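How to free a sticking drawer

Posted November 27, 2019 in Furniture care

Wooden drawers stick for a handful of reasons, and most of them can be put right in an afternoon with things you already have in the house. This page covers drawers that run on wooden runners or on simple metal side runners. Soft-close drawers are covered on a separate page.

What you need

A candle or a bar of plain soap
Medium and fine sandpaper
A cork or wooden sanding block
A screwdriver
A pencil
Wood glue and a clamp, if a joint is loose
A vacuum cleaner with a narrow nozzle

Step 1. Empty the drawer and take it out

Take everything out first. Pull the drawer as far as it will come, then lift the front slightly and ease it towards you. If it has metal runners, look for a small plastic lever on each side. On many makes you push one lever up and the other down.

If the drawer won't move at all, take out the one above or below it and reach in from there. Something has often slipped over the back and wedged itself. Don't pull hard on one end of a handle, as this twists the drawer and can loosen the screws.

Mark the back of each drawer with a pencil so it goes back where it came from. Drawers that look the same size often aren't, especially in older pieces. In our Pistberg chest two of the drawers were 6 mm different in width and would not swap over.

Step 2. Clean the inside

Vacuum the empty space, the runners and the corners at the back. Wipe with a barely damp cloth and leave it to dry. Check for nails or staples standing proud and tap them in.

Step 3. Find where it rubs

Look along the bottom edges and sides of the drawer for shiny or dark patches. If you can't see any, rub pencil along the edges, slide the drawer in and out a few times and see where the pencil has smeared.
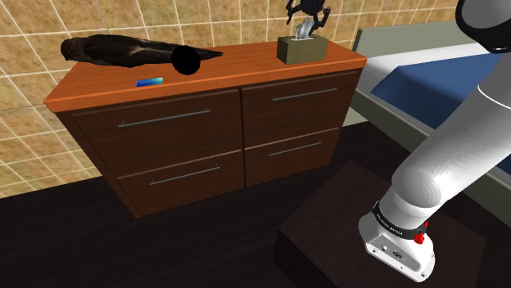
A chest with two columns of drawers and long bar handles.

Check the chest itself too. Push down on each top corner in turn. If it rocks, put thin card under the short foot until it stands firm. A chest on an uneven floor leans out of square, and the drawers will bind however much you sand them.

Step 4. Sand and wax

Sand only the marked patches, using medium paper on the block and then fine. Take off a little, try the drawer, and repeat. Brush away the dust and rub candle wax or dry soap along the bottom edges and the runners. Don't use cooking oil, which goes sticky.

For metal runners, leave out the wax. Tighten the screws and wipe off old grease.

Step 5. Glue loose joints

If a corner has opened up, work glue into the gap, clamp it and check that the drawer is square by measuring both diagonals. They should match. Leave it overnight.

If it sticks again

Wood swells in damp weather. A drawer that jams in July may run freely once the heating is on, so wait for a dry spell before you sand any more off. If the wood has dried and the drawer still catches, go back to step 3.

Related pages: Replacing a drawer bottom | Fitting new handles | Sekton runner sizes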